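Search this guide Go
Print this page | E-mail this page

Section 4. Putting up letters and signs

Read Section 3 first if you havent marked your wall yet. This part covers spacing, sticking, and taking down. Classroom walls, hallways, shop fronts indoors. Not for outdoor use, see Section 7.

What you need
Letters, sorted
Pencil, soft
Painter's tape
Long level or a string line
Adhesive pads, the Merora ones or any removable foam pad
Clean dry cloth
Step stool, not a chair

4.1 Before you start

1. Lay the whole word out on the floor. All of it. Check spelling now. Have someone else read it too.
2. Measure the full width, end to end, gaps included. Write it down.
3. Find the middle of the wall space. Light pencil mark.
4. Wipe the wall. Let it dry completely.

NOTE: Fresh paint needs four weeks before pads go on. Longer for satin. Kelly Bickerstaff did the Cloltham entrance after ten days and lost a strip of paint with every letter.

4.2 Spacing

Don't measure equal gaps with a ruler. Looks wrong every time. Round letters and open letters want to sit closer, straight-sided ones next to each other need more room. Do it by eye, from across the room, then mark.

1. Tape a string line where the bottoms of the letters will go.
2. Start with the middle letter. Tape only, no pads yet.
3. Work outward, one left, one right.
4. Step back to the door. Adjust. Step back again.
5. Wide letters (M, W) always look too tight. Give them a little extra.

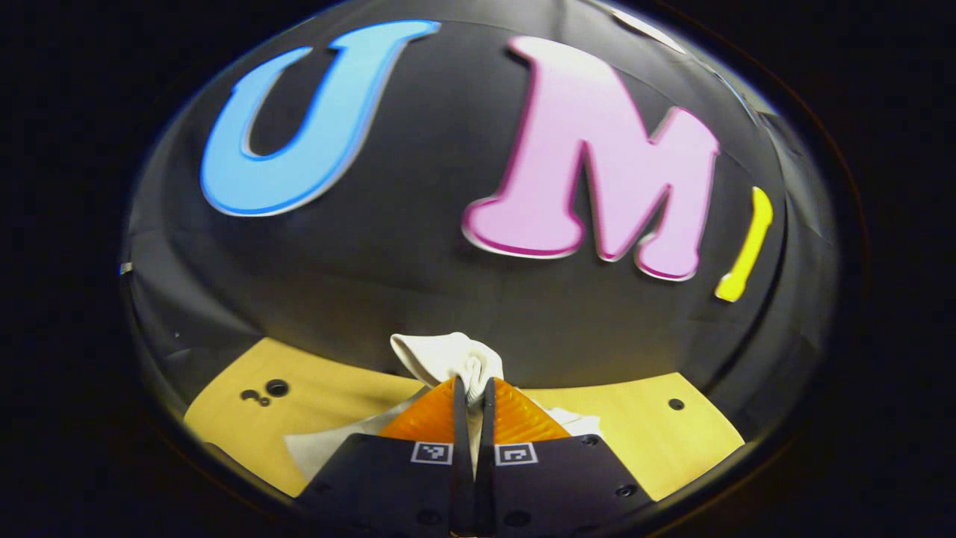 Once the spacing is right, trace the bottom corners of each letter in pencil. Two short ticks per letter is plenty. Take a phone picture before you pull the tape, saves a lot of arguing.

4.3 Sticking

1. Pads on the back of the letter, not on the wall. Keep them in from the edge so they dont show.
2. Thin letters, one pad top and one bottom. Wide letters, one at each foot plus one up high.
3. Peel the liners. Line up with your ticks. Touch the bottom edge first, then roll the letter up flat.
4. Press and hold for 30 seconds. Flat hand. Don't press on points or thin serifs, they snap.
5. Leave alone overnight before hanging anything near it.

CAUTION: Do not mount letters over a bed, crib or heater. Heat softens the pads and letters drop.

CAUTION: No loading. Letters are not hooks. No coats, no string lights.

NOTE: Textured or rough walls, the pads won't hold. Mount the letters on a board first and screw the board up. Shengli Zou's board method is in Section 6, works on brick as well.

4.4 Curved surfaces

Columns, drums, rounded desks. Gentle curves only.

1. Cut pads in half lengthwise. Run the strips up and down, never around the curve.
2. Stick the center of the letter first, then work out to both sides.
3. If an edge lifts more than a coin's thickness, stop. Letter is too stiff. Use a smaller one.

4.5 Taking down

1. Warm the letter with a hair dryer, low setting.
2. Slide dental floss behind and saw gently. Don't pull forward.
3. Roll the leftover foam off with your thumb.
4. Store letters flat, face to face with paper between.

Replacement pads: order code 2843 (small) or 3539 (large), pack of 100. Lost a single letter? Ask Shirley Mellor at the parts desk, ext. 284, give the color and hieght.

Next: Section 5, Borders and backing paper

Last updated: April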